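Appliance Efficiency Rules: Your Questions, My Best Answers

Last updated Dec 15, 2016

I write a small blog about energy policy from my kitchen table in Liltbridge, and ever since the state energy office put out its draft appliance rule in November my inbox has been stuffed. Same questions, over and over, so I'm putting the answers in one place.

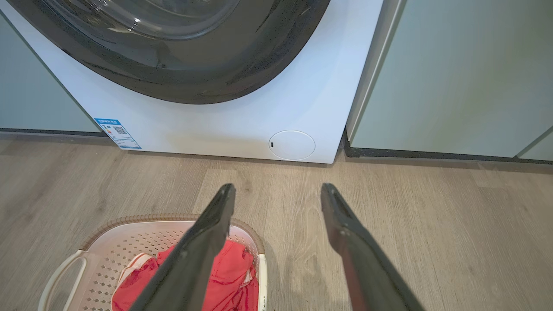
I'm not a lawyer and I don't work for the state. I did read the whole draft, all 72 pages of it, plus the appendix (which is mostly tables, and I'll admit I skimmed the ones on commercial ice makers).

What is the rule, in plain English?

It sets a minimum efficiency level for a bunch of things sold new in the state. If a model uses more power or water than the limit for its type, stores here can't sell it after the start date. There are 17 product types on the list. Most are things you'd expect, like dehumidifiers and pool pumps, and then there are some oddballs like portable spas.

Do I have to get rid of the stuff I already own?

No! This is the number one question by a mile. The rule covers sales of new products. Whatever is humming away in your basement right now can keep humming until it dies. You can fix it, move it to your next house, or give it to your cousin.

What about buying used?

Used is exempt in the draft. Refurbished gets murkier. If a company rebuilds a unit and sells it with a new warranty, the draft seems to treat it as new, but the wording on that page is a mess and I've asked for it to be cleaned up. If you run a repair shop, please send in a comment on this one.

When does it kick in?

The draft says 8 months after the final version gets published. There isn't a final version yet, so anybody giving you an exact date is guessing. Stores would also get to sell off whatever they had in stock before the deadline.

Isn't this a federal thing?

Partly. For a lot of big household appliances the federal government sets the standard and states mostly can't set their own. That's why the state list looks so random – it's picking up products the federal rules don't cover. I get emails asking why refrigerators aren't in there, and that's your answer.

Will it make things more expensive?

Some things, yes, at the register. The draft's own estimate is that pool pumps go up the most, and you get it back on your electric bill over a few years. I believe the general idea but I think the payback numbers are a little rosy. They assume you run the pump on a pretty heavy schedule, and my neighbors sure don't.

Renters should pay attention here too. If your landlord buys the equipment and you pay the power bill, a stricter rule helps you without you having to ask for anything.

Who's for it and who's against it?

The Cumton Clean Air League is for it and wants it to go further. The Harries County retailers' group is against it as written, mainly over the paperwork. I talked to Wouter Stevens, who owns Dostedent Home Supply, and he landed somewhere in between. He's fine with the limits. What bugs him is that he'd have to keep a certificate on file for every model, and he'd like the manufacturers to post those online instead. I think he's right about that.

Has anyone commented yet?

Oh yes. The docket was up to 1,132 comments when I checked last night. A whole lot of those are form letters, from both sides. Those get counted, but from what I've seen the staff spend more time on the ones with something specific in them.

So how do I write a good comment?

Keep it short and say who you are. Name the section you're talking about, say what you want changed, and give a real example if you have one. You don't need fancy language. My first one ever was four sentences long and it got quoted in the response document (I was pretty thrilled, not going to lie).

Can I comment without giving my name?

You can leave the name off the web form, yes. Mailed comments get scanned and posted exactly as they come in, so don't put your phone number on there unless you want it public.

Will there be a hearing?

One has been promised for Cumton, with no date or room yet. I'll add it here as soon as it's posted. I've also asked if people can call in, and I'm still waiting to hear back on that – the drive from this end of the state is no joke in winter.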